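Category: Product News | Robotics & Simulation

Jundach Opens Orders for Brallillow, a Practice Kitchen With No Dishes to Wash

PRURNBRIDGE, March 4, 2026. Jundach today opened orders for Brallillow, a library of simulated kitchen tasks for teams training two-handed robots. It ships with 700 tabletop layouts and 2,000 objects, among them several vegetables that will never go soft in the back of a drawer.

Customers load their own robot model, pick a chore, and let it practice. Most chores are modest. Move the pepper to the bowl. Put the plate back where it was. Anyone who has watched a very expensive hand chase a pear across a counter will understand why we started small.

Brallillow grew out of our work on Charbonneau, a grasp planner that did beautifully in the lab until it met crockery. We needed somewhere it could fail in bulk, and our own break room had stopped replacing the mugs.

The launch release includes 565 scored tasks, each with a written instruction and a pass or fail check. Surfaces, lighting and object positions can be shuffled between runs, so a policy can't get by on memorizing one nice table.
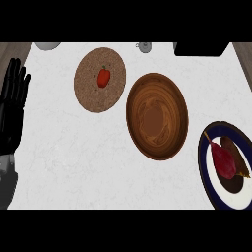 2 min read

Marble, cork and wood turn up together in layouts like this one, with the red pepper on its mat, the wooden bowl still empty and the black hand over at the left side of the table. The pear has a plate to itself, nearly.

A single license covers 32 parallel simulations. Larger plans are available for teams whose robots need more time with the fruit. A second task pack, covering drawers and lids, is due in September. We have met the lids and are making no promises about their mood.

Orders and trial requests are open now through the Jundach sales desk in Prurnbridge.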